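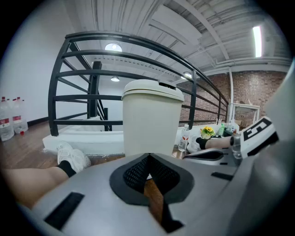 *Fig. 4 – View from the wrist camera, mesh pad at center, marker panel at right.*

## 4. Comparing pads and cameras on the hand gripper

Do this after section 3 (charging, first power up). You need both pad sets, the Turkano mesh and the Brennan solid, plus the 5 mm hex key. Allow 80 minutes for the full comparison, less if you only swap pads.

### 4.1 Check the view

1. Power on. Hold the gripper level, pads open.
2. Open the Takbridge viewer and pick the wrist feed. Dark corners are normal with the round lens – don't crop them out.
3. Check three things on screen:
 - gripper body along the bottom edge
 - gap between the pads near the center, floor showing through
 - marker panel on the right, whole number readable
4. If the marker is washed out, turn away from the ceiling lights or drop exposure to 70. Tube lights are the usual cause.
5. Save one still. Name it with the pad set and the camera, nothing else.

**Note:** Marker is held by one small metal fitting. Finger tight, then a quarter turn. More than that bends the panel and the pose readout drifts.

### 4.2 Swap the pads

1. Power off. Wait for the LED to go out.
2. Back out both pad screws. Keep them seperate from the camera screws, the threads look the same and aren't.
3. Slide the old pad forward and off.
4. New pad on, thick rim outward. Mesh pads have a left and a right, check the notch.
5. Power on, run **Zero width**. Pads close fully once, then open.

> **CAUTION:** Fingers clear during Zero width. It does not stop for contact.

### 4.3 Run the grip test

Same objects, same order, both pad sets. Use at least one round thing, one smooth bottle and one flat box. Clear some floor. Stairs or a floor opening close by – stay on the far side of the railing, you will be looking at the screen and not your feet.

1. Start recording.
2. Pick up, hold for a count of five, set down. Repeat 200 times per pad set. Breaks are fine, just don't stop the recording mid grasp.
3. Log slips as you go. A slip is any movement you can see in the feed, even if the object stays in hand.
4. Stop recording. Wait for the "saved" line before you pull the cable.

**Note:** Mesh flexes a lot around round lids. Looks like a slip on the feed sometimes. Check teh width trace before logging it.

### 4.4 Swap the camera (optional)

1. Power off, unplug the ribbon from the camera end only.
2. Fit the second camera, lens centerd over the pad gap.
3. Redo 4.1 and 4.2 step 5. Old calibration will not carry over.

> **CAUTION:** Never pull the ribbon by the cable. Use the tab.

### 4.5 Reading the results

Our bench set at Nirport, August 2021, was 2,339 grasps across all the pad and camera pairs. Mesh slipped less on tapered and domed things. Solid pads did better on flat boxes and were easier to wipe down. Camera choice hardly changed the slip count but the wider lens kept the marker in view a lot longer – use that one if unsure.

If your mesh numbers come out worse than solid on round objects, the pads are probably on backward. See 4.2 step 4.

Logs and questions to Ultan Geraghty. Send the raw file, no screenshots.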